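Drurik Whiteboard Set
README, version 3

What is in this folder

Recordings from our two-arm cell in the Gikitz shared workshop, together with the settings needed to replay them. The task is drawing and erasing on a small whiteboard. We built the cell in the evenings, so please expect a few rough places in the files. They are listed near the end.

The set has 49 episodes. Every episode is one folder with the joint positions of both arms, the video from the fixed camera, and a short text note by the operator. The notes are in English, but the older ones are very short.

The cell

The arms are mounted on one aluminum rail at the front of the table, each with its own black plate. Keep this rail as the reference for all measurements. In an earlier build we measured from the back wall, and after we moved the wall panel all the numbers became useless.

The cable duct is directly in front of the rail. The purple cables go along the arms and must keep a wide loop near the gripper. If you make the loop too short, it pulls at the wrist when the arm reaches far.

Placing the board

1. Move both arms to the rest position and switch off the motors.

2. Put the board on the table turned like a diamond, so that one corner points to the back wall and one to each arm. In this position both grippers can come to the board without crossing each other.

3. Fix the lower-left edge with the two black clips. Push the board lightly by hand. If it slides, set the clips again before you continue.

4. Start the Starnico control program and load the file "board_diamond". Bring the left gripper with the green marker cap to the left corner and the right gripper with the black wedge to the right corner. Stop before they touch the frame.

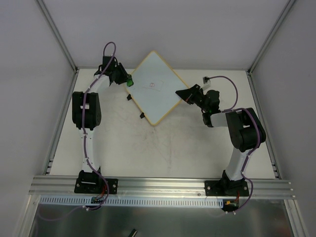
5. Save the pose of both arms. The program writes it to "start_pose.txt", and every episode of the session must use the same file.

File layout

episodes/ one folder per episode
poses/ start and rest poses
config/ speed limits, camera settings
harahap/ conversion scripts for the Harahap viewer

Joint positions are in degrees. Time is in seconds from the start of the episode.

Known problems

In 4 episodes the video starts later than the joint data, by around 10 frames. The folder names of these end with "_late". We did not correct them, so that you can choose your own method.

The table surface has scuffs and dark marks. A simple color threshold can take them for ink, so please mask everything outside the board first.

Use

You may use the data for study and for your own builds. If you publish something with it, write "Drurik Whiteboard Set, May 2023". Corrections to this text are welcome, also for the language.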